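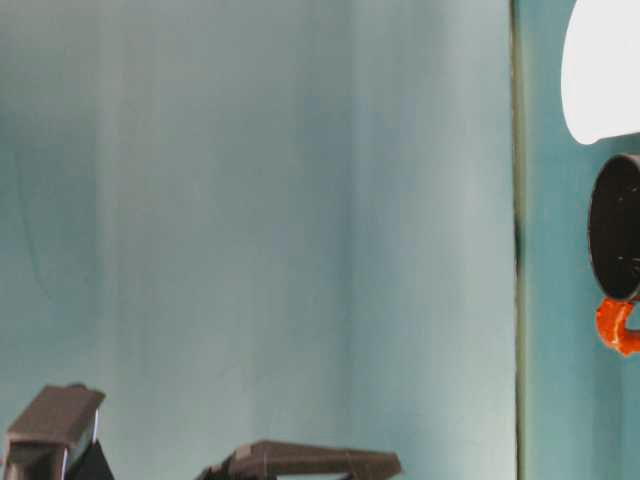 Figure 6.1 A black mug against a blue-green background, with a dark seam to its left.

Chapter 6
Surfaces and What We Put Near Them

Most books on household design begin with chairs. Chairs are flattering to write about, and they have famous names attached. This chapter begins with the plain stretches between things: walls, panels, cupboard sides, hung cloth, all the large quiet areas that take up most of any room and almost none of the conversation.

Ask a class to draw a kitchen from memory and you will get a kettle, a tap and a heroic number of spoons. Peiyu Su set this task every February at Trarnthorpe, to groups of 24, and kept the drawings. The kettles were often rather good. The walls were left as bare paper, and when she asked what colour they should be, the usual answer was "normal".

A plain surface does a fair amount of work for something so poorly thanked. It sets off whatever is in front of it. A dark mug stands out against teal and sinks without trace against black, which anyone who has painted a kitchen charcoal will have learned while looking for the pepper mill. Pale objects behave the other way about, and shout.

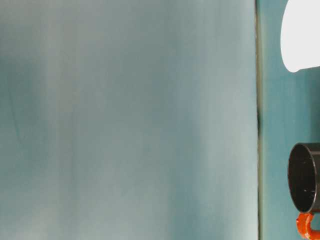

Colour is only part of it. Few large surfaces are one colour all the way across, whatever the tin promised. Light falls unevenly, paint goes on in streaks, cloth hangs in folds, and the eye kindly averages the lot and reports back "blue". Ivan Melnychuk, who decorated houses in Jarnwood for 33 years, called this the customer's discount — people pay for one colour and receive several, and complain only about the seam.

The seam deserves some sympathy. Wherever two panels meet there will be a line, and a line draws attention far beyond its width. Designers have tried hiding it, covering it with a strip, and declaring it a feature. Section 6.2 takes these in turn, with varying degrees of patience.

Before reading on, choose one wall you see every day and spend 10 minutes writing down its colours. Use everyday words and avoid the names on paint charts. Keep your notes, as you will need them for the exercise at the end of Section 6.3.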